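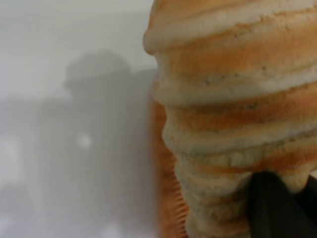 Figure 1. Wrist camera view with a ribbed, tapered test item at the gripper finger.

Indberg Technical College
Department of Applied Automation
Student Project Report: Setup and Care of the Arusora Handling Cell

1. Purpose

The Arusora cell is used in the second-year course for pick-and-place work with items of irregular shape. At the start of the project the cell had no written setup procedure, and each group adjusted the wrist camera and gripper in its own way. The project was to bring the cell to a known condition and to record the steps for later groups.

2. Condition at the start

The cell was inspected in October. The camera bracket had one stripped screw, and the finger covers were worn at the tips. The Buvex controller still held grip settings from an earlier course. The closing force was set too high for light items with a grooved surface.

3. Work carried out

The bracket screw was replaced and the camera was refitted. Focus was then set at close range, so that surface texture near the fingers is sharp while the background is left soft. Figure 1 shows fine speckling on the middle bands of the item, and this level of detail was taken as the standard for a correct focus setting.

New finger covers were fitted and the zero position of the gripper was taught again. The closing force was lowered in 6 steps, with 20 grips at each step. The final setting was stored on the controller as program 47.

4. Results

A full run of 704 cycles was completed with the final setting. Two stops occurred - both were traced to a loose cable at the wrist, which was then tied back along the arm. No further stops were logged.

5. Care of the cell

The lens is to be wiped before each session. Finger covers are to be checked weekly and replaced in pairs. After any change of cover, the zero position must be taught again before program 47 is loaded. Spare covers are kept in the Fajardo cabinet, second drawer.

The effect of uneven lighting on the camera was not studied.

Report submitted Fri 17 February

This site uses cookies to remember your settings. Accept | Decline
Contact the department | Copyright Indberg Technical College | Back to top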